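Chapter 4: Sorting Before You Name

I learned to sort things in my grandmother's shed in Skirville, where she kept 53 jars of buttons and would let me tip out one at a time. I'd make piles by colour, she'd wander past and push them all together again, and then I'd have to find some other way to do it. Holes, maybe, or size – once I tried smell, which I don't recommend.

That's pretty much what this chapter is about. We're going to group things first and worry about their proper names later, and I know that feels backwards if you've just come from Chapter 3 with a head full of Latin. Bear with me!

When I taught my first field class at Bromeldale, I handed out a bag of 177 seeds and asked everyone to put them in groups. Yaneth Echeverri had hers done in ten minutes, by shape. Mahfuz Gamage went by how they rolled down a ruler and ended up with completely different piles. Both of them could defend every pile, and we argued about it right through lunch (I was on Yaneth's side, then I wasn't).

A feature you use to split a group is called a character. Colour is a character, and so is weight, and so is whether a seed has a wing. Some are more useful than others. Colour fades in storage, for instance, so a grey seed in November may have been a green one when you picked it. We'll come back to that in Section 4.3, along with the trouble I got into over wattle pods.

You'll want something with compartments for the exercises. An egg carton is fine, or a muffin tin if nobody at your place is baking.
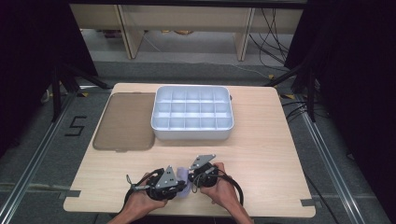 Figure 4.1 A sorting tray with fifteen compartments, in three rows of five.

Leave one compartment free for the seeds you can't decide on. Mine is always the fullest, and I've been doing this for 27 years.

Questions about this chapter: Rosaura Salazar, Navaratnam Press | © 2026 Navaratnam Press | Back to top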